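Chapter 12
Holes, Slots and Screens: Separating Mixtures by Size

Key terms: mixture, sieve, aperture, mesh, filtrate, residue, blinding

A mixture is two or more substances that share the same space without being chemically joined. Sand and gravel make a mixture. So do peas and the water they were boiled in. Since the parts of a mixture keep their own properties, they can often be pulled apart by making use of one property in which they differ. In Chapter 11 that property was density. In this chapter it is size.

The idea is very old. Farmers shook grain over woven trays to let dust and small seeds fall through, and millers passed flour through cloth. The quarry at Plultelthorpe, which we will return to in Section 12.3, sorts crushed stone on a stack of vibrating decks and handles 3000 tons in a working week. The decks are large and loud, but the principle is the same one used at a kitchen sink.

Every separation of this kind needs a barrier with openings. The size of one opening is called the aperture. Pieces smaller than the aperture can pass through. Pieces larger than the aperture stay behind and are called the residue. When the part that passes through is a liquid, it is called the filtrate. 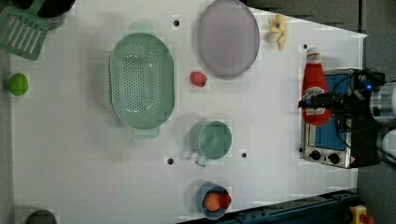

Figure 12.1 Kitchen tools with openings: a slotted spatula (upper left) and an oval colander (center left).

The shape of the opening matters as well as its size. A round hole limits a piece in two directions. A slot limits it in only one, so a long thin piece may slip through a slot but be stopped by a round hole of the same width. Spaghetti will drop through a slot if it lines up with it. Dry lentils do not have to line up with anything.

Openings can also become blocked. Pieces very close to the aperture in size tend to wedge in place, and damp powders cake across several holes at once. This is called blinding. Engineers deal with it by shaking, tapping or brushing the screen - or by drying the material first.

Two methods of describing a screen are used in this book. The Manetti number gives the aperture directly, in millimeters. The Malý number gives the count of openings along a fixed length, so a higher number means a finer screen. Students often mix these up. Table 14 at the back of the book lists both.

Before you begin Section 12.1, read the safety notes on page 49. Fine powders should be sieved slowly and with the lid on.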